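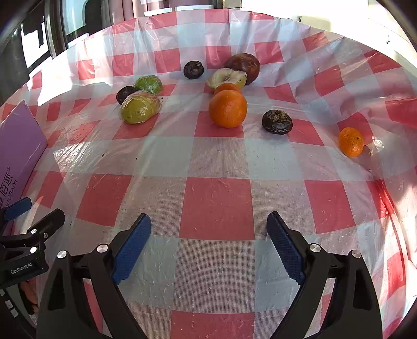
Section 4. Setting up the Torport Visitor Pass

The Torport Visitor Pass covers the harbor ferry, the Arruda cliff railway and the town museums at Vultdale and Cisham. It must be registered and activated before first use.

4.1 Registering the pass

1. Open the Torport Pass app and select Add Pass.
2. Enter the pass number printed on the back of the card. Leave out the spaces.
3. Choose a pass type: Day, Weekend or Week.
4. Enter the name of the pass holder as it appears on a photo ID.
5. Select Confirm. A green check mark appears next to the pass number.

Note: One account can hold up to 3 passes. For larger parties, open a second account or use the group form in Section 7.

4.2 Activating the pass

1. Go to any yellow reader at a ferry landing, railway station or museum entrance.
2. Hold the card flat against the reader until it beeps.
3. Check the end time shown on the display.

A Day pass runs for 24 hours from the first beep. A Weekend pass runs until midnight on Sunday — the time of activation makes no difference.

Caution: Activation cannot be reversed. Do not touch the card to a reader to test it.

4.3 Booking timed entry

The cliff railway requires a timed slot. Each car carries 26 passengers.

1. In the app, select Arruda, then Book a Slot.
2. Pick a date and a departure time. Slots shown in gray are full.
3. Select the passes that will travel and press Reserve.
4. Arrive at the lower station before the departure time. Late arrivals join the standby line.

Note: The railway is closed for track maintenance throughout January. The replacement bus, route 80, accepts the pass without a slot.

4.4 If the reader rejects the card

Red light, one beep: the pass is not registered. Repeat 4.1.
Red light, two beeps: the pass has expired.
No light: the reader is out of service. Show the card to staff.

If a fault code 290 appears in the app, sign out, close the app and sign in again. Passes and bookings stay on the account.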